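Fledo Countertop Dish Rack
Sold by Prukance Kitchen & Table
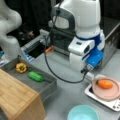

I've been selling kitchen things for 13 years and I've gone through more dish racks at home than I'd like to admit. The plastic ones got slimy. The bamboo one looked lovely for a summer and then went gray at the feet (my fault, I never dried it). So when Fledo sent over their metal countertop rack I took it straight home and used it every day from January on, and I liked it enough to order a whole pallet for the shop.

It's a plain thing, really. Metal bars, a low shape, four rubber feet. The bars are set close enough that a saucer stands up by itself and a big dinner plate doesn't lean over onto its neighbor. My soup bowls are the wide shallow kind and they've never fit properly in anything, but they fit in this if I put them in every other slot. Mugs go along the outside, upside down. I wouldn't try to get a stockpot in there with a full load of plates — wash that last and set it on a towel.

What it holds
The main section takes 10 dinner plates. I mean regular ones, the size that just fits in a kitchen cabinet. If you own the really thick handmade kind you'll get fewer in, and you may want to skip a slot between them. Small boards and baking sheets stand up fine along the back. I keep my cutting board there all the time now, even when everything else is put away.

Cleaning it
I give mine a wipe with dish soap and a soft brush every Thursday when I do the sink. If you have hard water like we do, you'll see white spots after a while, and a splash of vinegar in warm water takes care of them. Please don't use steel wool! It scratches, and then the scratches hold on to the grime and you're worse off than before. The feet pull off if you want to scrub under them. Push them back on while they're damp, they go on much easier.

Sizes and the extras
We carry the standard size and a narrow one for small counters. The narrow one does the same job with fewer slots, and I'd pick it for one or two people. The Evangelista drip mat is sold separately and fits under either size. I use the mat at home and roll it up over the faucet at night so it dries out. There's also a clip-on cutlery cup from Fodico that we stock because customers kept asking for one. It wasn't made for this rack, but it hooks over the end bar snugly and I've had no trouble with it. Long wooden spoons make it a bit top-heavy, so I lay those flat on the mat.

A few questions I get a lot
Can it go in the dishwasher? Yes, take the feet off first.
Does it slide around? On stone and laminate, no. On a very glossy tile counter it can creep a little, and the drip mat fixes that.
Will it go over the sink? No, it needs to sit flat on something.
Can I buy spare feet? You can, we keep bags of four behind the register and I'm happy to drop one in the mail.

Shipping and returns
It ships in a flat carton with cardboard between the bars. You have 90 days to send it back if you don't get along with it, and I don't mind if you've washed dishes in the meantime, just rinse it and dry it before you pack it up. If a bar comes bent, send me a quick note and I'll get another one out to you.

Item number 223. The standard size is in stock now, and the narrow one is on its way from the warehouse. Write to the shop if you'd like me to set one aside for you.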